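Handum updates shared workshop rules, moves to flat monthly fee

Handum, the shared workshop and small-business building on the east side of Bendent, will replace its hourly booking charges with a flat monthly fee starting in February. The change applies to all tenants and day members, and comes with a revised set of rules on power use, storage and after-hours access.

Under the current system, members pay by the hour for bench space and separately for electricity above a fixed allowance. The building's operating company, Dunosora, said in a notice to members that the metering equipment installed for this purpose has reached the end of its service life and will not be replaced. The cost of new meters was quoted at $2,875 per floor, excluding wiring.

"The meters record to the nearest half hour, and the billing software rounds again," said Hongjun Fan, operations manager at Dunosora. "Two members using the same bench for the same time could receive different invoices. We spent more staff time correcting bills than the metered portion brought in."

The new fee is $469 a month for a fixed bench and includes electricity, heating, compressed air and use of the loading dock. Day members will continue to pay per visit, with the rate to be posted at the front desk before the change takes effect. Members who have prepaid hours can convert them to credit against the monthly fee or request a refund in writing.

Power limits

Circuits on the ground floor are rated for heavier loads than those upstairs, and the revised rules assign equipment accordingly. Kilns, welders and compressors must be on the ground floor. Upstairs benches are limited to one circuit each, and extension cords may not be run between benches or across walkways.

Any machine that draws power while unattended must be listed on the bench card, with a contact number. The card must be fixed to the bench itself. Cards taped to walls or partitions will no longer be accepted, as benches are sometimes moved during floor cleaning.

Weidong Song, who runs a furniture repair business on the ground floor, said the flat fee would raise his costs in summer and lower them in winter. "I heat glue and steam wood from November on, so the electricity was always the larger part," he said. "Over twelve months I expect it to come out slightly lower. My concern is the dust extraction, which is still shared between four benches and is not mentioned in the notice."

Fan said dust extraction was covered by a separate maintenance contract and that a second extractor was under review. No date has been set for a decision.

Storage

Storage rules have also been rewritten. Each fixed bench will come with one lockable cage in the basement. Materials may no longer be kept under benches on the upper floor, where a fire inspection last year found that access to two exits had been narrowed by stacked lumber and boxed stock. The inspection did not result in a fine, but the building was given a deadline to clear the routes.

Large sheet goods will be kept in a common rack near the loading dock, marked with the member's name and the date of arrival. Sheets left longer than 42 days will be moved to the basement at the owner's expense. Solvents and finishes must be stored in the metal cabinets by the dock and signed in and out.

Members without a fixed bench can rent a shelf on a monthly basis. Requests will be handled in the order received. 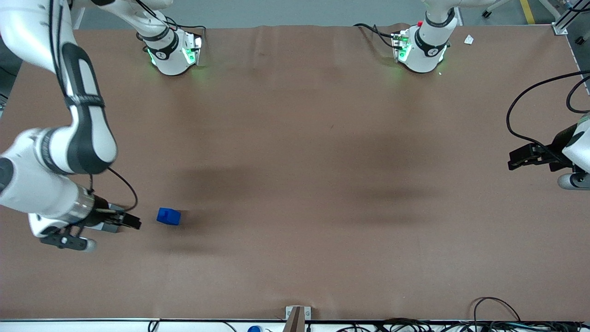
A work table with two white robot arms and a blue cube.

After-hours access

Access hours will be set at 6 a.m. to 11 p.m. for all members. The previous arrangement, under which some longer-standing tenants held keys and others used door codes, will end. Codes will be issued individually and will expire when a membership lapses. Physical keys are to be returned to the front desk before the end of the current billing period, and deposits will be credited to the next invoice.

Noise restrictions stay in place. Routers, planers and table saws may not be used after 8 p.m. The limit was introduced following complaints from the apartment building on the adjoining lot, whose rear windows face the loading dock.

Wanting Cai, owner of the print finishing company Cai on the upper floor, said the earlier opening time was the most useful part of the revision. "Couriers collect at 7:30 a.m., and at present the freight elevator is not switched on until 8," she said. "We carry cartons down the stairs." The notice states that the freight elevator will run during all access hours, subject to a maximum load posted inside the car.

Transition period

Existing agreements remain valid until their renewal date. Members who prefer to stay on hourly billing can do so for up to 2 further billing periods, after which the meters will be disconnected. Electricians will need access to the distribution panels on both floors during that work, and short outages are expected outside normal business hours. Members running refrigeration or timed equipment have been asked to notify the front desk in advance.

Copies of the revised rules are available at the front desk and will be sent with the next invoice. Questions about conversion of prepaid hours should be addressed to Boyang Tang in the billing office. Questions about circuits and equipment placement should go to Mingxuan Xia, the building's facilities supervisor.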